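4.3 Setting the Water Hardness

The Hollarow 369 leaves the factory set for medium water. Check the hardness of your supply before you run the first wash. A setting that is too low leaves white film on glasses. One that is too high uses more salt than needed.

1. Fill a clean cup with cold tap water. Let the tap run for 21 seconds first.
2. Dip the test strip from the document pouch into the cup, then shake off the water.
3. Wait one minute and match the strip to the color chart inside the back cover.
4. Turn the dishwasher on and open the door.
5. Hold Start and Dry together until the display shows H and a number.
6. Press Dry to step through the settings. H0 is soft water, H5 is the hardest.
7. Close the door to save the setting.

Note: If your home has a water softener, test at the kitchen tap and use that result. 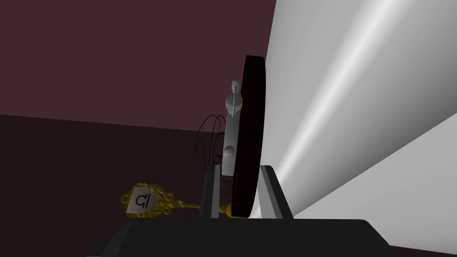 4.4 Filling the Salt Tank

Skip this section if the setting is H0.

1. Pull out the lower rack and set it aside.
2. Unscrew the salt cap counterclockwise.
3. On the first fill only, pour water into the tank up to the neck.
4. Place the funnel in the opening and add dishwasher salt until the tank is full. Some water will spill over into the tub.
5. Wipe the threads clean and screw the cap on tight.
6. Run the Rinse program right away with no dishes inside.

CAUTION: Never put detergent in the salt tank. It will ruin the softener, and the damage is not covered by the warranty.

CAUTION: Do not use table salt or road salt.

The salt light may stay on for a few washes after filling. If it is still lit after that, see error code 80 in Section 9. Replacement caps are sold under part number 961.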